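Raditz Gripper Kit – Gallery

We have had the Raditz on loan from Zonar since July, and Bundgate asked for pictures before they asked for an opinion. The kit is sold for bench work on electronics: a gripper, a wrist mount with a small camera, a bag of bolts and a manual that assumes you already own the manual. Gaetano Longo did the setup, and Lino Sanna did the sighing.
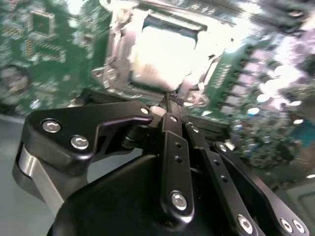

Wrist camera view: the fingertips by the lower edge of a CPU socket, processor in place. The heat spreader has the brightness of a small sun.

A few notes to go with it.

The fingers. Black plates and links, silver bolts, holes drilled along the middle bars. It looks like something that would pinch you, and Gaetano can confirm. Swapping the tips takes one hex key, which is in the box, and some patience, which is extra.

The camera. It sits low and close, so you see your work at a steep tilt with the linkage in the way of the rest. You get used to it. Shiny parts blow out badly under our bench lamp, and we got better results by turning the lamp to the wall. The manual suggests "suitable lighting" and leaves it there.

The software. It is called Kim. Kim is polite, starts quickly and saves 50 positions per job. The full version saves 400 and costs $220 a year. Kim will mention this.

The work. We use the kit on motherboards, mainly for approaching sockets and connectors without anybody's sleeve getting involved. Lino ran 200 slow approaches on a scrap board before he let it near one he liked. He recommends the slow setting – the fast setting is for people with more boards.

The price. Zonar quotes per bench and would like to call you about it. Loan units come with the wrist mount already fitted, and you pay return shipping.

Questions about the loan go to Gaetano. Complaints about the fast setting go to Lino, who has a list started.

Page updated 27/10/2023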